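# Onde guardar frascos de rótulo verde e comandos que acabam sempre em cima da cama?

**nermont_casa**, 7 de fevereiro de 2020

Tenho um quarto pequeno, sem mesa de cabeceira. Os objetos de uso diário ficam em cima da colcha: um frasco de rótulo verde, um comando à distância e uma caixinha branca do tamanho das dos auriculares. À noite passa tudo para o chão. A colcha é acolchoada e faz ondas, de modo que o frasco rola quando fica deitado.

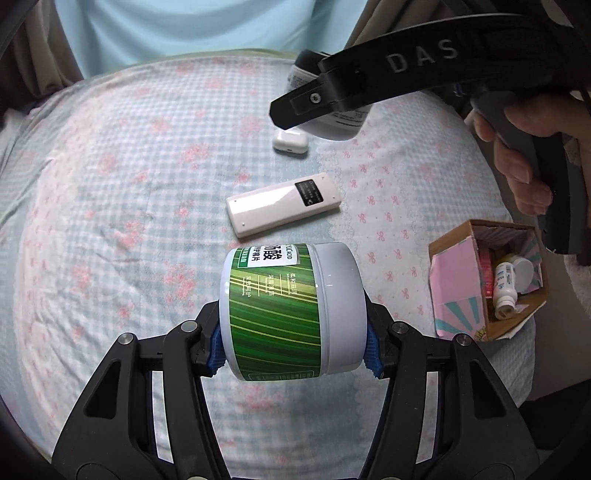

Procuro uma solução sem furar a parede (casa arrendada). O espaço livre entre a cama e o roupeiro não dá para um móvel com gavetas. Já experimentei uma caixa de sapatos debaixo da cama e deixei de a usar em dezembro. Também queria saber se o frasco pode ficar no quarto ou se deve ir para a cozinha.

---

**Flindach**

Bolsa de pendurar na lateral da cama. A aba entra entre o colchão e o estrado e fica presa pelo peso. Critérios de escolha:

- aba comprida, pelo menos metade da altura do colchão para dentro;
- base rígida no bolso do frasco, para este ficar de pé;
- bolso estreito e alto para o comando;
- bolso com fecho para a caixa pequena.

Uso uma com 4 bolsos há 2 anos. O feltro deforma com o peso; a lona aguenta melhor. Se a cama tiver lateral alta de madeira, medir antes, pois a aba pode não chegar ao estrado.

Quanto ao frasco: seguir o rótulo. Em regra, local seco, tampa bem fechada, longe do radiador e do sol direto. Um quarto serve. A cozinha costuma ser pior por causa do vapor, sobretudo perto do fogão.

---

**ekada3**

eu punha um tabuleiro em cima do roupeiro e pronto

---

**Ñahui**

A bolsa lateral resolve, com uma reserva: se houver crianças em casa, o frasco não deve ficar a essa altura. Nesse caso, prateleira alta do roupeiro para o frasco e bolsa só para o resto.

Para o comando há outra opção, fita de velcro adesiva na cabeceira. Colar a parte macia no comando, sem tapar a tampa das pilhas. Limpar a superfície com álcool e deixar secar antes de colar. Em cabeceira estofada o adesivo não pega.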